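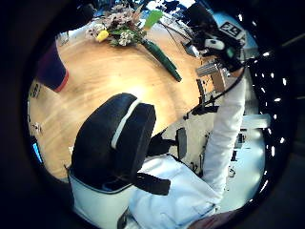
**Visual-inertial track jumps when the fisheye faces a polished table**

**nuno_aguiar** wrote on 4th October:

Running Tasetent as the odometry front end on a handheld gripper, one fisheye camera plus IMU. Mostly fine. On round wooden tables with a shiny patch in the middle the pose jumps sideways, up to 17 mm between consecutive keyframes, and then the bundle adjustment happily keeps the error. Camera model is equidistant with four coefficients, lens rated at 180 degrees. The first post has one of the raw views that goes in. No rectification before feature extraction.

Things tried:

- raised the corner threshold (fewer bad tracks, more dropouts)
- doubled the gyro weight (no visible change)
- recalibrated (reprojection error went down slightly, jump still there)

Anyone seen this with Tasetent, or is it my settings?

---

**psarras_fork** wrote:

The glare. A specular patch moves with the viewpoint, so corners found on its edge are consistent with each other and wrong with respect to the table. RANSAC will keep them if there are enough. In your view the bright patch sits near the middle of the tabletop and the rest of the top is grain under a bouquet and a cup, so what else is it going to pick?

Mask anything saturated, dilate the mask, rerun.

---

**g.chatzigeorgiou** wrote:

I would not start there. Look at the right-hand side. There is a person standing at the table, and a white sleeve at the bottom belonging to whoever is wearing or holding things on the near side. Both are close to the lens and both can move. The folds and the seam on that sleeve are exactly what a corner detector likes. The headgear label with "29" on it is even better: black digits, white ground, high contrast, attached to a head.

If your static mask only covers the black surround, you are tracking people.

---

**nuno_aguiar** wrote:

Static mask is the surround only, yes. The person mask in Tisurik was trained on ordinary perspective images and finds almost nothing in raw fisheye, so I switched it off in August.

---

**g.chatzigeorgiou** wrote:

Then run it on crops. Reproject to a cube map, segment each face, warp the masks back. It costs time but you are doing this offline anyway.

---

**psarras_fork** wrote:

I still disagree on the order. A saturation mask is one line of config. Cube map segmentation is an afternoon. Also, a moving person gives scattered residuals, and a 17 mm step in one direction reads to me like one coherent group of points.

---

**g.chatzigeorgiou** wrote:

A head turning is also one coherent group of points. Plot the inliers at the jump and colour them by track ID. Guessing from here won't settle it.

---

**illivo_user** wrote:

Side remark on the lights. That arc of bright points on the right is useful if it is ceiling lighting, as it will be far away and fixed. But at that radius the four-coefficient fit is usually poor, so check the residual against angle from the optical axis before you trust it. In Illivo we cap features at a maximum angle and lose the lights completely. I'm not convinced the cap is right.

---

**nuno_aguiar** wrote:

Plotted the inliers for the worst jump. Two groups. The larger is on the rim of the glare, the smaller on the standing person's headgear. The flowers get plenty of tracks and those agree with the IMU throughout.

With the saturation mask (threshold 250, dilated) the worst step falls to 2 mm. With the cube map mask alone it falls to 9. Haven't run both together.

---

**psarras_fork** wrote:

Glare, then.

---

**g.chatzigeorgiou** wrote:

In this sequence. You have one recording with one table. Turn both on, and log the inlier count per keyframe, because with both masks the middle of the tabletop will be nearly bare and you may swap jumps for drift.

---

**nuno_aguiar** wrote:

Will do. Is there a way to make Tasetent spread features by solid angle? The grid option works in pixels and overfills the centre.

---

**illivo_user** wrote:

Not in the release. There is a branch with a spherical grid, but it breaks the loop closure serialiser, so keep a copy of your old maps.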